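we looked at 676 drives from 24 high school football games in the Grolville area, and the pattern was clearer than we ever hoped! Teams that ran on first down held the ball longer, but they did not score more often once they got inside the 20.

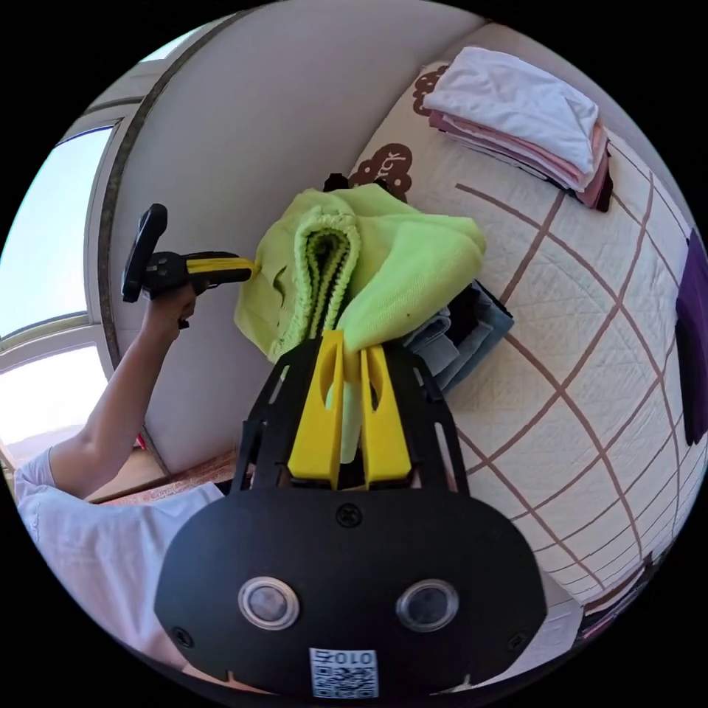 **4.2 Field Position**

Figure 3. Hand-held gripper with two yellow fingers.

Starting spot mattered far more. Across all 2238 plays, a short field beat a long, patient march, and we were thrilled to see it hold for Indmont and Foulkes alike, two schools with very different playbooks.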